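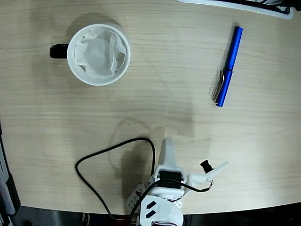

Mug and blue pen on the table.

Clarlow Home Library Service – progress report to the Soltcombe Community Fund

Last updated: 15 July 2018

We're past the halfway mark of the grant and there is a lot to be happy about. When we applied, the home library service reached people in Clarlow township only. It now runs out to Skirnard as well, and the Skirnard round has filled up much faster than we'd planned for!

Loans
Members borrowed 1,683 items in the reporting period, counting large-print books, audiobooks and the jigsaws (which we nearly left out of the application and which are now booked weeks ahead). Large-print crime is still the favourite by a long way. Gardening has crept up, and we've had so many requests for shearing and droving memoirs that we bought a second shelf's worth from the collections line.

Members
We have 29 new members, most of them referred by the district nurses or by a neighbour who already gets a bag. Two have moved into care at Soltcombe and asked to stay on the round, so we've added a fortnightly stop there. It adds very little to the fuel bill.
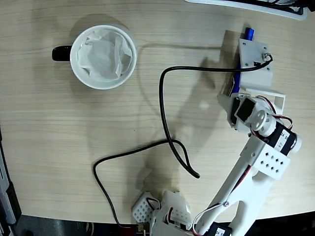

On the tabletop: the white mug and a small white box.

Cataloguing
The Shezi catalogue software is in and working. Moving the old card records across took longer than we'd allowed – the audiobooks had been numbered under two different systems and every one had to be checked by hand. The reward is that we can now see what each member has already read before we pack their bag, so there are far fewer "had this one, love" notes coming back with the returns.

Budget
Vehicle costs are on track. Collections is slightly over because of the memoirs, and training is under by a similar amount. We'd like your okay to move the difference between those lines. Printing is unspent so far, as the new large-type request form is still with the designer.

Still to do
The request form needs to go out with the spring bags. We also want to trial phone book chats for the Skirnard members, several of whom have told us they'd be keen to talk over a title with someone else who's read it. The final report and acquittal will reach you in December.

Related items
Home library service: how to join
Skirnard round: stops and times
Large-print wish list
Grant application summary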